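Cleltcombe Community Laundry and Wash House
Interim Report to the Siklow Fund
Reporting period: January through June

Summary

The wash house at Cleltcombe has now been open to the public for the whole of the reporting period. The grant from the Siklow Fund has paid for staff hours, hot water and the hygiene supplies given out at the front desk. Visits reached 806 against a target of 570 set in the original application. Spending on fuel is above plan, and we ask for the Fund's guidance on this point at the end of the report.

Use of the service

Most visits were for laundry, with showers making up the remainder. Of the 806 visits, 441 took place in the evening session, which was added to the schedule in March. The morning session remains well used by families, but the midday session has not drawn the numbers we expected and will close at the end of the summer. Staff will move to the evening, where the wait for a shower has at times passed the limit in our service standard.

The second dryer arrived later than agreed. The supplier has accepted responsibility for the delay and has extended the service contract at no cost to the project.

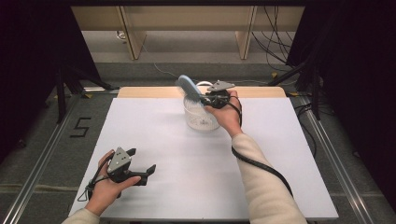

Hygiene supplies remain the part of the service that visitors mention most often in the comment book. We budgeted for 400 packs and gave out all of them before the end of May — a second order was placed from the contingency line. Visitors have asked for fewer bottles of shampoo and more items that last, such as hairbrushes and combs, and for something in which to carry them. The second order was changed to reflect these requests. Soap and towels continue to be supplied separately at the desk.

Partnerships

The Wilczyńska Center continues to refer new visitors each Monday and has agreed to print our opening hours on its own notices. Talks with the Elon Street shelter about a shared towel service are still at an early stage. The shelter has storage space but no means of transport, and we do not expect a decision before the fall.

Finance

Staff costs and supplies are within budget once the contingency transfer is included. Fuel is over budget because of the longer evening session. We request permission to move the unspent part of the signage line to fuel for the second half of the year. No other changes to the budget are proposed.

Next period

Work on the accessible shower will begin once the floor survey is complete. The revised schedule will be sent to the Fund with the next claim.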